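Flat Folding, Plain Cloths: Gallery

Collected by Ngaio Fairweather

Last updated in March

The notes on this page cover the folding of plain, undyed household cloths into flat rectangles for shelf storage. They go with the Lollness shelf layout, which allows 400 mm of depth per stack and leaves no room for rolled goods. Cloths with fringe, piping or fitted corners are handled on the Quinlan page and are left out here.

Terms used on this page

Face: the side that ends up on top of the finished fold.
Spine: the long edge made by a single fold line. It goes toward the front of the shelf.
Stacked edge: the long edge where the layers lie one over another and can be seen separately.
Hem end: either short end. Raw or stitched makes no difference to the method.

Working surface

Use a table with a plain top, darker than the cloth. Pale fabric on a pale top hides the edge line, and small errors carry through to the last fold. Wipe the top first. Grit under the first layer prints through on thin weaves.

Sequence (Rusel fold)

Lay the cloth out flat, long side vertical. Bring one long edge over to meet the other and smooth from the spine outward. Fold in the hem ends. Fold again on the long axis if the cloth is wider than the shelf slot. Square the corners before pressing down; after pressing, the layers grip and will shift together.

Tolerances

Stacked edge: layers within 3 mm of each other for display shelves. For closed cabinets this can be relaxed.
Corner lift: acceptable up to 2 mm. Higher than that, open the last fold and redo it.
Creases: light diagonal creases on the face are acceptable in unpressed goods. Sharp creases parallel to the spine mean a fold line was moved and should be steamed out.

Shelf reference for this group is 2738. Skurkton labels go on the spine, lower third.

Gallery

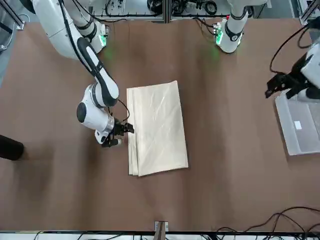
Cream-colored cloth folded to a vertical rectangle on a brown tabletop. Stacked edge at left, straight edge at right, slight lift at the top right corner.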